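Chapitre 4
Le bois dans la maison : choisir, poser, entretenir

Zhuoran Lu

Dans le chapitre précédent, nous avons étudié la structure de l'arbre. Nous passons maintenant à la matière une fois sciée, et aux surfaces sur lesquelles on travaille tous les jours.

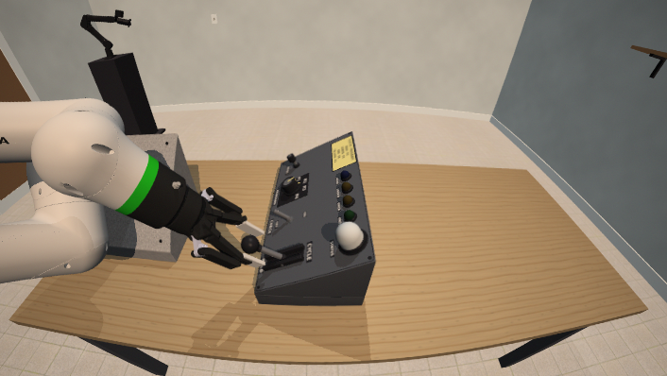
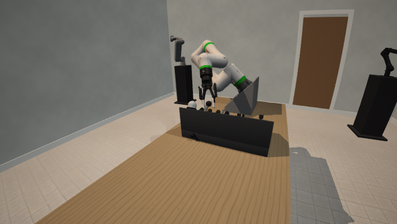

Fig. 4.1 et 4.2 – Tables en bois, images de synthèse.

Une table demande au bois deux qualités qui ne vont pas toujours ensemble : la dureté et la stabilité. Le hêtre est dur, mais il bouge beaucoup avec l'humidité de l'air. Le pin bouge moins, par contre il se marque facilement. L'élève doit donc connaître l'usage prévu avant de choisir l'essence.

À l'atelier Skedenis, les planches sèchent sous abri pendant plusieurs saisons. Pour un plateau de 900 mm de large, on colle des lames étroites, en alternant le sens des cernes. Le plateau est ensuite fixé au piètement par des taquets – jamais par une vis bloquée – afin qu'il puisse se dilater en juillet et se retirer en hiver.

Vocabulaire du chapitre : aubier, duramen, cerne, fil, gerce, retrait, taquet.

4.1 L'eau dans le bois

Le bois fraîchement coupé contient de l'eau libre, dans les cavités des cellules, et de l'eau liée, dans leurs parois. L'eau libre part en premier et le bois garde ses dimensions. Le retrait commence seulement quand l'eau liée s'en va à son tour.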